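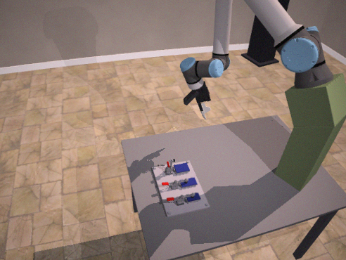 Screenshot: own copy, default lighting

Search reviews... Go

Filed under: Software > Robot sims > Bench and fixture packs

Clernumine Clamp Bench, short review

Quick one, as I'm back at work in the morning. Clernumine Clamp Bench, £17 a month, bought with my own money. It's a scene pack for robot simulation. You get an arm on a green pedestal, a grey table, a fixture board with three toggle clamps and three blue blocks, and a set of tasks to go with them. Open this clamp, close that one, leave the others be. Sounds dull. Is dull, in a good way.

Why I wanted it: we do small batch fixture work at Grultbridge, and I'd like to test ideas before hogging the real arm. Clamps are horrible things to automate. The handle swings through an arc, the gripper has to follow it round, and if you're slightly off you drag the whole board with you.

Install. Fine. Needs the Covard runtime, which the shop page mentions right at the bottom in tiny letters, so check you have that first. After that the bench loaded without fuss. The download is bigger than I'd like and most of it seems to be floor. Lovely stone tiles, I'll give them that, all different sizes and veined, but I'd have traded them for a second board.

Looks. Better than the price suggests. Clamps read clearly even from across the room, red handles help a lot, you can tell at a glance that one is up and two are down. Shadows are heavy. Very heavy. On the default light the pedestal throws a great dark patch over the near half of the table and it can catch the edge of the work. Some people will want that, if you're training anything on the pictures it's good to have ugly light. For just setting out a task I turned it down. Slider is under Room, not under Light. Took me ages.

Views. Two that I used all the time, one from the side of the room and one down at the tool. The tool view is the reason to buy, frankly. You're right on top of the clamps and can judge your approach, and the side view is no good for that because the arm is set well back and depth is hard to read.
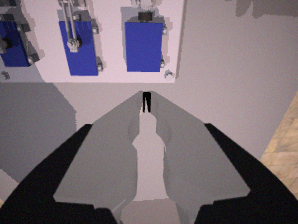
Feel of the clamps, then. Mostly right. There's a bit of give, then the over-centre snap, and it takes more push to open than to close, same as ours. What's missing is wear. Every clamp behaves like it came out of the packet that day. Ours don't. There is a stiffness setting but it's for all three together, and I'd really like one per clamp.

I ran the "open one clamp" task 100 times overnight with my own script. No crashes. The log is plain text, one line per run, opens in anything. Times, joint positions, clamp angle at the end. Resets are quick. One grumble, the reset always puts the board back at exactly the same slight angle, so you have to write your own shuffle if you want it moved. Not hard but it should be a tick box.

Compared with the Cisneros bench pack, which I had on trial in July: Cisneros has more stuff (drawers, jars, a vice) and a nicer manual. Its clamps are poor though, they go open or shut with nothing in between. If clamps are your job, get this. If you want a general bench, get the other.

Manual is thin. Two of the task names in it don't match whats in the menu. Found them by guessing. Support answered me by the next afternoon and were polite, and said the list would be fixed in the next update.

Bad bits, quickly:
- shadow default too dark
- one board only
- stiffness not per clamp
- Covard runtime buried in the small print
- no yearly price that I could find

Good bits: clamp motion, tool view, logs, didnt fall over.

Keeping my subscription for now. Would pay more for a worn clamp option.
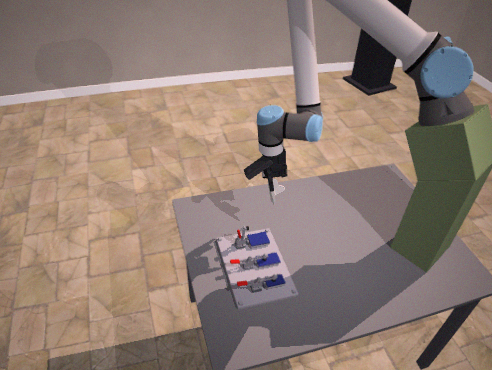 A reader has since written in to say the per-clamp stiffness can be done after all, by editing the bench file by hand and giving each clamp its own line, though the change gets wiped whenever the pack updates, so keep a copy somewhere safe. The same reader found the Cisneros clamps less bad with the time step turned down, but still wouldn't use them for fixture work. Will try the bench file trick at the weekend and add a note.

Contact us | Copyright Bench & Fixture Reviews | Back to top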